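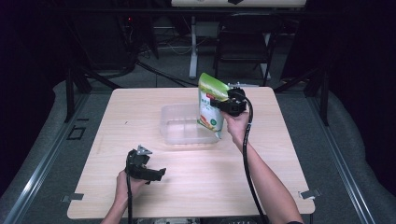

About Savolainen

Savolainen packs snack boxes for offices, schools and small hotels. We started in January with one table and a rented room in Clotley, and we now work from a larger unit in Butden. The business is owned by Ritva Lehtinen and Paavo Salminen, who both still pack.

A box from us is a clear plastic container filled with packaged snacks: pouches, bars, crackers, dried fruit. Everything stays in the maker's own sealed packaging. We don't open, weigh out or repack food. What we do is choose it, check the dates and arrange it so it arrives the right way up.

How we pack

Stand-up pouches go in first, along the long side, with the printed front facing out. Flat items go in front of them and small bars fill the gaps. We use clear containers so that whoever is restocking a break room can see what is left – the lid stays on until something is needed. Empty containers are collected at the next delivery, washed and used again.

Every pouch is lifted by its top edge, above the contents, to keep chips and puffed snacks whole. Vaughan Grimshaw trains new packers and is strict on this point.

What we deliver

There are three sizes of box and nine standard selections, including one without nuts and one without added sugar. Customers can also make up their own from the list. We keep 779 regular customers supplied and can take single orders of up to 2000 boxes with notice. Deliveries to Trurnia go out separately from the Butden round, so please order a day earlier for those.

Who to ask

Orders and changes: Oona Heiskanen
Deliveries and container returns: Vilho Nurmi
Ingredients and allergens: Ritva Lehtinen

Visitors can see the packing room by arrangement. Please call ahead, as the front door is kept locked while we load.

Page updated 29 Jul 2020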